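About Ranholm

Ranholm makes liquid products for plug-in heaters and fills them into small bottles. Most of what leaves our building carries another firm's name. We mix the liquid, fill the bottle, fit the wick and the cap, label it and pack it in outer boxes. We also test bottles and wicks for customers who fill elsewhere.

The company was started by Silviu Manole, a chemist who had spent the earlier part of his working life on paint driers and wanted a smaller problem. Mathis Bodin joined in the second year to set up the filling line and now runs production. The two of them own the company between them. There are no outside shareholders.

What we make

Our main product line is sold to the trade as Clasten. It is a family of 10 base liquids into which a fragrance or other active part can be mixed. The bases differ in how thick they are and how fast they leave the wick at a given heater temperature. A customer who already has a heater will normally send us several units, and we pick the base to suit the heater. Doing it the other way round is possible but takes longer and costs more, as a change to a heater usually means a new mould and new electrical approval.

Hillon is the smaller line. It covers water-based liquids for reed and felt diffusers with no heater at all. Volumes are low and we fill it by hand on two days a month.

We do not make heaters. We buy caps, wicks and bottles in. We have been asked several times to take on moulding and have turned it down each time; the room does not exist and the power supply to the site would need replacing.

How a refill works

A bottle of this kind has few parts. A porous rod, the wick, stands in the liquid and sticks out through a plug in the neck. When the bottle is screwed or pushed into a heater, the top of the wick sits inside a warm ring. Liquid is drawn up the wick, evaporates at the top and is replaced from below.

Nearly all complaints in this trade come from three places: the plug, the wick and the fit between wick and ring. A loose plug leaks when the bottle is laid on its side in a parcel. A wick with uneven pores starts well and then slows, leaving liquid in the bottle that the buyer has paid for. A wick that stands off-centre by a millimetre will touch the ring on one side and scorch. We measure all three on every batch.

Plug fit is measured as the force needed to pull the plug out. Wick flow is measured by weight loss, with the bottle standing in a heater at a fixed room temperature and weighed at the same hour each morning. Centring is checked with a plain steel gauge that Mathis turned himself and that has since been copied four times. One copy is kept locked away and used only to check the others. 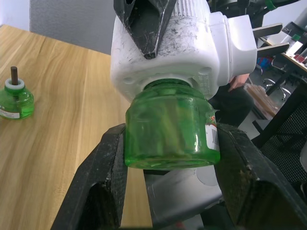
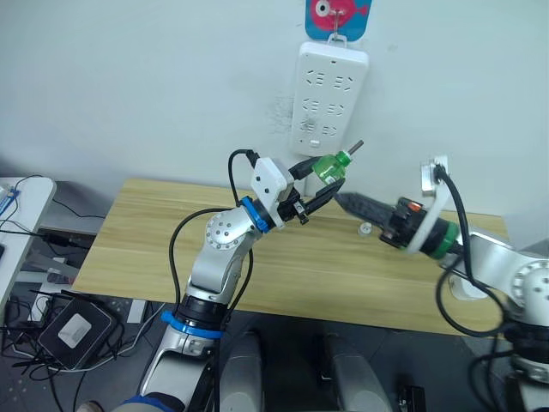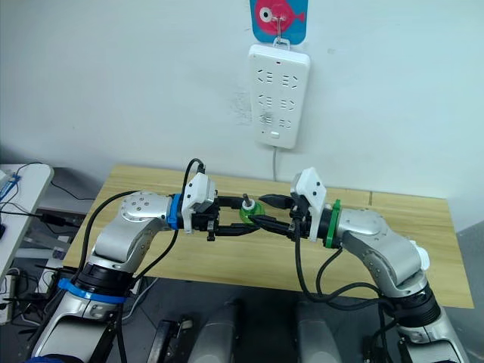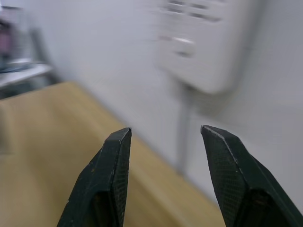

First picture: green bottle fitted in a white plug-in heater.

The test room

Weight-loss tests are done in a room of their own at the back of the building. The room has 200 test positions, each with its own numbered socket, and the sockets are switched in banks so that one bank can be shut off without stopping the rest. Air movement is kept low. This matters more than temperature, within reason: a draught across a heater will raise the loss rate well before a change of two degrees does.

Each test gets a number and a card. The card stays with the bottle until the end of the test and is then filed with the weighings. We have kept paper cards alongside the computer record from the start — the cards have been needed twice, both times after a disk failure. Test 447 is still the longest we have run, and the bottle from it is on the shelf in the office with its card tied to the neck.

A standard test covers a bottle from full to empty at one heater setting. Customers may ask for a shorter run. We will do it, and the report will say in its first line that the bottle was not run to empty.

Materials

We use clear and tinted plastic bottles and, for a few customers, glass. Plastic is chosen by soak test: the bottle is filled with the finished liquid, closed, and left at raised temperature. We then check weight, wall thickness and whether the neck still takes the cap. Some fragrance parts soften plastics that are otherwise quite sound, and a supplier's data sheet will seldom list the mixture in question.

Tinted bottles are often asked for on looks alone. They do have one practical use, which is to slow the fading of coloured liquids in shop windows. They also make it harder for the buyer to see the level, so we suggest a light tint.

Wicks come in two types, ceramic and pressed fibre. Ceramic costs more and breaks if dropped. Fibre is cheaper and swells slightly in some bases, and the plug has to allow for that.

Size of order

The smallest order we take for filling is 487 bottles. The figure looks odd. It is the number of bottles that one mixing vessel will fill at our usual bottle size after the line has been primed and the first bottles set aside for testing. Orders in whole vessels are cheaper per bottle than orders in between.

Samples for approval are made in the laboratory by hand and are not priced per bottle. We charge for the time.

The building

We moved to the present site from a unit shared with Kravets, a firm that prints labels. Kravets still prints ours. The present building has one floor, a loading door on the north side and a separate store for flammable liquids. Solvent deliveries are taken before ten in the morning only, as the yard is shared with a timber yard and is blocked for much of the day.

The filling room was relaid in November of our first year here with a floor that drains to a closed tank. The tank is emptied by a licensed waste firm. Nothing from mixing or filling goes to the public drain, rinse water included.

Working with us

New customers should send the following: the heater, or its drawing if it is not yet made; the bottle size wanted; the number of days or hours the bottle should last; the country of sale. The country is needed for the label, where the wording of warnings differs. If a fragrance has already been chosen, please also send its safety data sheet.

A first reply normally comes from Silviu. Questions on delivery dates and packing go to Mathis. We do not have a sales department, and visits to the test room are by arrangement — visitors are asked not to wear perfume or aftershave on the day.

Page last checked September 16, 2021.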